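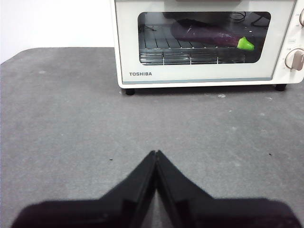 공용 주방 전열기기 부하 항목 중 탁상형 토스터 오븐

Warnham관 전기설비 개보수 사업 중간 진행 보고
제출처: Hordiienko 기금 사업관리 담당
작성: Warnham관 시설관리팀
보고 대상 기간: 9월 한 달

1. 사업 범위 및 현황

본 사업은 1881년 준공된 Warnham관의 저압 배전설비를 교체하고, 거주층과 공용부의 분기회로를 용도별로 재구성하는 것을 내용으로 한다. 설계 및 감리는 Calero, 시공은 Bevero가 담당한다. 건물은 현재 장기 체류 연구자 숙소로 사용 중이며, 거주 호실은 62실이다. 공사는 입주 상태를 유지한 채 구역별로 진행한다.

보고 기간 말 현재 지하 전기실의 주배전반 교체와 동측 수직 간선 포설이 끝났다. 서측 수직 간선은 2층 바닥 관통부까지 올라와 있고, 그 위 구간은 아래 3항에 적은 사유로 중단된 상태이다. 분기회로는 신설 대상 가운데 48개 회로가 절연저항 측정과 접지 연속성 확인을 통과하여 사용 전환되었다. 공용 주방 회로는 전환분에 포함되지 않는다.

지난 보고에서 미결로 분류했던 인입부 사용 승인은 완료되었다. 승인 조건으로 부가된 계기함 문 교체도 마쳤으며, 교체 후 확인서를 별첨 2에 넣었다.

2. 기간 중 수행 내용

2.1 주배전반

기존 반은 개폐기와 퓨즈가 혼재한 구조로, 증설 시기가 서로 다른 세 개의 함이 모선으로 연결되어 있었다. 신규 반은 단일 함체이며 동측, 서측, 공용부의 세 간선으로 분기한다. 예비 차단기 자리는 설계보다 한 자리 줄었다. 누전 감시 모듈의 외형이 승인 도면 작성 당시의 제품과 달라 폭을 더 차지하기 때문이다. Calero는 향후 증설 여유에 영향이 없다고 회신하였고, 회신 문서는 별첨 3에 있다.

절체 작업은 목요일 야간에 실시하였다. 공지된 정전 시간 안에 복전하였으나 비상조명 충전 회로 하나가 복전 후 투입되지 않아 다음 날 오전에 단자를 다시 체결하였다. 해당 회로는 이후 이상이 없다.

2.2 동측 수직 간선

기존 굴뚝 배기로 중 폐쇄된 것을 간선 통로로 사용한다는 설계안을 그대로 적용하였다. 내부 잔재 제거량이 견적보다 많았고, 제거 중 3층 높이에서 벽돌 이탈이 발견되어 해당 구간에 보강 철물을 넣었다. 보강은 예비비로 처리하였다. 층간 관통부는 모두 내화 충전재로 마감하였으며, 충전 전후 상태를 층별로 기록하였다.

통로 점검구는 각 층 복도 쪽에 한 개씩 둔다. 2층 점검구만은 복도 쪽 판벽이 보존 대상이어서 청소도구실 안쪽으로 위치를 바꾸었다. 변경 위치는 준공도에 반영한다.

2.3 거주 호실 분기회로

호실 내부는 조명과 콘센트를 별도 회로로 나누고, 콘센트 회로에는 호실별로 누전차단기를 둔다. 이전에는 인접한 호실 둘 또는 셋이 한 회로를 공유하였으며, 한 호실의 고장이 옆 호실의 정전으로 이어지는 민원이 반복되었다. 전환이 끝난 구역에서는 보고 기간 중 같은 유형의 민원이 접수되지 않았다. 전환 이후의 기간이 짧으므로 개선 효과로 판단하지는 않는다.

배선은 기존 금속관을 재사용하는 것이 원칙이다. 다만 관 내부 피복 잔재로 신규 전선이 통과하지 못하는 구간이 예상보다 많았다. 재사용 불가 구간은 몰딩 노출 배선으로 변경하였고, 변경분의 길이와 단가를 별첨 4에 호실별로 정리하였다. 노출 몰딩의 색은 걸레받이에 맞추었다.

2.4 공용 주방 부하 검토

각 층 공용 주방의 콘센트 회로는 원설계에서 층당 두 개였다. 거주자 안내문을 통해 주방에서 쓰는 기기의 종류를 조사한 결과, 전기 주전자와 토스터 오븐, 전자레인지의 동시 사용이 저녁 시간대에 집중되는 것으로 나타났다. 동시 사용을 반영하여 부하를 재산정하면 층별 주방 최대 수요는 원설계값보다 약 17퍼센트 높다.

Calero는 회로를 층당 세 개로 늘리고 전열기기용 콘센트를 별도 회로로 분리하는 안을 제시하였다. 간선 용량은 이 안을 수용한다. 분전반 자리도 확보되어 있어 추가 비용은 배선과 콘센트, 차단기에 한정된다. 본 항은 기금의 변경 승인이 필요하며, 승인 요청 내용은 5항에 기재하였다.

대안으로 기기 사용 시간을 층별로 나누는 운영 방식도 검토하였으나, 이행 여부를 확인할 방법이 없고 차단기 동작 시 냉장고까지 정지할 수 있어 채택하지 않았다. 냉장고 회로는 어느 안에서든 단독으로 둔다.

3. 지연 및 문제 사항

3.1 서측 간선 중단

2층 바닥 관통 예정 위치에서 도면에 없는 철제 보가 확인되었다. 구조 검토 없이는 천공할 수 없어 작업을 멈추고 Calero에 검토를 요청하였다. 제시된 방안은 두 가지이다. 첫째는 관통 위치를 복도 중심 쪽으로 옮기는 것으로, 간선 길이가 늘고 2층 천장 일부를 철거해야 한다. 둘째는 기존 위치에서 보를 우회하는 것으로, 천장 철거는 없으나 케이블 굴곡 반경이 제조사 허용값에 가깝다. 시설관리팀은 첫째 방안을 선호한다. 유지보수 시 교체 인출이 쉽고, 철거 대상 천장은 이미 누수 흔적이 있어 별도 보수가 예정된 부분이다.

중단 기간 중 Bevero의 인력은 동측 호실 작업으로 전환 배치되었다. 대기 비용은 청구되지 않았다.

3.2 자재

호실용 분전함의 납품이 한 차례 밀렸다. 먼저 들어온 물량 중 일부는 문짝 경첩 방향이 발주서와 반대여서 반송하였다. 반송분의 재납품 일정은 Bevero가 서면으로 확인하였다. 전선과 배관 부속은 잔여 공정에 필요한 수량이 현장에 보관되어 있다.

3.3 소음 및 분진

벽체 천공은 오전 9시 이후로 제한하고 있다. 그럼에도 동측 3층에서 소음 민원이 있었고, 확인 결과 천공이 아니라 배기로 잔재를 수직 투하관으로 내리는 작업의 소음이었다. 이후 같은 작업에 동일한 시간 제한을 적용하였다. 분진 차단막은 복도 양단에 설치하되 피난 방향의 개구를 유지한다. 화재감지기 보호 덮개는 당일 작업 종료 시 제거하고 일지에 서명한다. 일지에서 서명 누락 두 건이 발견되어 Bevero에 시정을 요구하였다.

3.4 기존 배선 기록의 불일치

동측 호실의 회로 표시가 실제 결선과 다른 경우가 다수 있었다. 특히 복도 조명이 호실 콘센트 회로에서 인출된 사례가 있어, 호실 전원을 차단해도 천장 위 접속함에 전압이 남는 상태였다. 현재는 작업 착수 전 전 회로에 대해 검전과 추적을 실시한다. 이에 따라 호실당 작업 시간이 늘었으며, 잔여 공정표에는 늘어난 시간을 반영하였다.

4. 예산 집행

집행액은 승인 예산의 항목 구분에 따라 별첨 1에 기재하였다. 항목 간 전용은 없다. 예비비 사용은 동측 배기로 보강과 노출 배선 변경의 두 건이며, 모두 사전에 감리 확인을 받았다.

주배전반 항목에서는 철거된 동 모선의 매각으로 소액의 수입이 발생하였다. 협약에 매각 수입의 처리 조항이 없으므로 별도 계정에 보관 중이다. 사업비에서 차감할 것인지 예비비에 산입할 것인지에 대하여 기금의 지시를 요청한다.

감리비는 월정액으로 지급되고 있다. 3.1의 구조 검토는 감리 계약 범위 밖의 용역이며 견적을 접수하여 검토하고 있다. 견적 금액은 확정 전이므로 별첨 1의 집행 예정액에 포함하지 않았다.

5. 승인 요청 사항

가. 공용 주방 콘센트 회로의 층당 한 회로 증설. 산출 근거와 수정 단선결선도는 별첨 5 참조.

나. 서측 간선 관통 위치의 이동. 구조 검토 의견서 접수를 조건으로 한 조건부 승인을 요청한다. 의견서 제출 후 별도의 승인 절차를 다시 거치면 서측 호실 착수가 그만큼 순연된다.

다. 매각 수입의 처리 방법 지정.

가항은 주방 마감 공사 전에 배관을 매입해야 하므로 회신 시점에 따라 공정이 달라진다. 회신이 늦어질 경우 주방 벽체 마감은 보류하고 거주층 복도 마감을 먼저 시행한다. 이 순서 변경에 따른 추가 비용은 없다고 Bevero가 회신하였다.

6. 다음 보고 기간의 계획

동측 잔여 호실의 분기회로 전환을 마치고, 동측 복도의 조명 회로를 호실 회로에서 완전히 분리한다. 분리 후 기존 접속함은 철거하며, 천장 구조상 철거가 어려운 것은 내부 전선을 제거하고 폐쇄 표시를 부착한다.

서측은 승인과 구조 검토가 갖추어지는 대로 2층 관통부터 재개한다. 서측 호실은 동측과 달리 목재 판벽이 많아 매입 깊이가 제한된다. 시험 호실 한 곳을 먼저 시공하여 몰딩 노출 방식과 판벽 후면 배선 방식의 작업량을 비교한다. 시험 호실은 공실 중에서 선정한다.

비상조명은 주배전반 절체 이후 전 계통의 방전 시험을 실시한다. 2.1에 적은 충전 회로는 시험 대상에 우선 포함하고, 시험 중 점등 유지 시간이 기준에 미달하는 등기구는 축전지를 교체한다. 시험은 거주자에게 사전 공지한다.

회로 명판은 한국어와 영어를 병기하여 제작한다. 호실 분전함 안쪽에는 해당 호실의 회로표를 부착하고, 층 분전반에는 층 전체의 회로표를 비치한다. 준공도 초안은 동측부터 작성하며, Calero의 검토를 거친 도면만 시설관리팀 대장에 등록한다.

별첨 목록
별첨 1. 항목별 예산 집행표
별첨 2. 계기함 문 교체 확인서
별첨 3. 주배전반 예비 자리 변경에 대한 감리 회신
별첨 4. 호실별 노출 배선 변경 내역
별첨 5. 공용 주방 부하 산정서 및 수정 단선결선도
별첨 6. 절연저항 및 접지 연속성 측정 기록

별첨 6의 측정 기록 중 동측 1층분은 계측기 교정 성적서의 사본이 누락되어 있어 다음 보고 시 추가 제출한다.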